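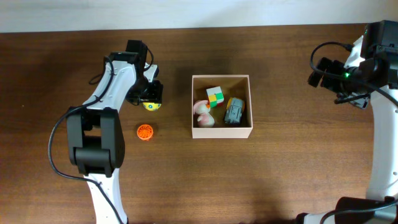
Pen pressure drops out halfway through a stroke in Sekik, every canvas, started after the July driver update. Line goes fat fat fat then hairline for a bit then fat again. Worst on long curves, tails and hair mostly. Tablet is the Altton medium, wired. Read the sticky about interference so before anyone asks — it lies flat on wood, that same dark brown top with the fine grain, no metal shelf or laptop under it. Same spot for years and it was fine there until the update.

Fumiko Shibata
Ticket status: open
Share | 30 comments

What I've tried so far, in order:

Restarted. Obviously. Nothing.

Swapped the nib. Old one was pretty flat on one side so it needed doing anyway. Same dropouts, just scratchier.

Different USB port, then straight into the machine with no hub. No change.

Default round brush instead of my inker. Still drops. So not the brush, or not only the brush. My inker is out of the Yousafzai pack, the one with the dry edge, and it shows up worse on that one since its size is all pressure.

Turned stabilizer off. Turned it to 70. With it on 70 the dropouts get smeared into a sort of wobble, which looks almost like a style choice but isnt. Back to 30 where I normally keep it.

Reset the pressure curve in the driver panel. Panel closed itself the first time. Second time it saved. Then it forgot the curve when I unplugged.

Haven't rolled the driver back yet. Don't want to lose my button setup, took me an evening, and the export option is grayed out. If there's a file I can just copy somewhere please tell me where it lives.

Not urgent urgent, but I owe the Prititari zine people a two-page spread and it's all dragons. Nothing but long curves. I've been redoing each spine line over and over and keeping the one that happens to survive. My wrist is not happy with this plan.
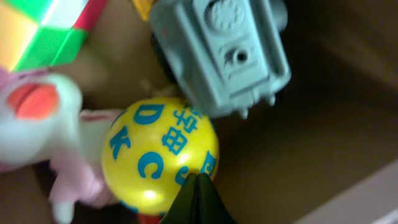

Amna Tarar: Thanks for the list, saves us a round. Two things. One, open the driver panel, go to About and tell me the build number. Two, does the test box inside the panel show the dropout too, or only the Sekik canvas? Draw a slow spiral in there, pressing hard the whole way. And your buttons are safe, there is a settings file, I'll put the path at the bottom of this reply. Copy the whole folder, the file by itself won't load.

Path: user folder > Altton > profiles

Build 147. Spiral in the test box is clean. Did it several times, slow and fast, left to right and the other way. Clean clean clean. Same spiral in Sekik, broken by the second turn.

Folder copied, thank you, why is that not in the help pages.

Also noticed, might be nothing — it's worse when the file is heavy. New blank canvas, the dropouts are there but I have to hunt for them. The zine spread is on 79 layers (I know) and it happens on nearly every stroke. Merged a copy down flat to check, and it got better. Not gone.

Tried the other tablet mode too, the one in Sekik under Preferences > Pen. It was on Auto. Switched to System, restarted. Pressure gone completely, everything one width. Switched to Driver. Pressure back, dropouts back. Left it on Driver.

One more. Tilt. I don't use tilt, never have, but it was ticked after the update and I'm sure I never ticked it. Unticked it in Sekik. It was ticked again next launch. Is something writing over my prefs??

Saved a short clip of the spiral, attached to the ticket. Ignore the music.

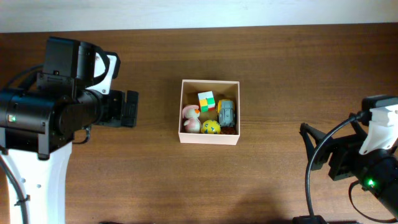

Amna Tarar: Yes, something is writing over them. Driver 147 pushes its own pen settings to any app that opens in Auto, and Sekik keeps a leftover copy even after you change the mode. So it reads tilt and pressure from two places and flips between them when it's busy, and your big file keeps it very busy. Try this, in this order please. Close Sekik. In the driver panel remove Sekik from the app list. Unplug the tablet. Delete pen.cfg from the Sekik prefs folder, only that one, leave brushes alone. Plug back in, open Sekik, set mode to Driver before you touch a canvas. Then untick tilt and restart once more.

Did it. Did it wrong first, opened a canvas before setting the mode, had to start over from the unplugging part.

Second go: spine line on the zine file, no dropouts. Did the tail. Did the other tail. Closed, reopened, tilt is still unticked. Yousafzai inker tapers properly again, dry edge and all.

Small leftovers, for whoever reads this with the same thing:

— deleting pen.cfg also wipes your cursor setting. Mine went to the big crosshair. Preferences > Cursor, put it back to dot.
— the pressure curve still forgets itself on unplug. Amna says that's a seperate bug and has its own ticket. For now I just don't unplug.
— eraser end felt too strong afterward. It has its own curve under the second tab, I never knew there was a second tab.
— if you're on the older driver and everything works, I'd sit still for now.

Export button for the profiles is still gray by the way. Adding it here so it's written down somewhere.

Ok to mark as solved, I'll reopen if it comes back once I'm painting. Haven't tested the soft brushes on the heavy file yet, only ink.

Ticket status: solved
Last updated: Wednesday, September 2, 2026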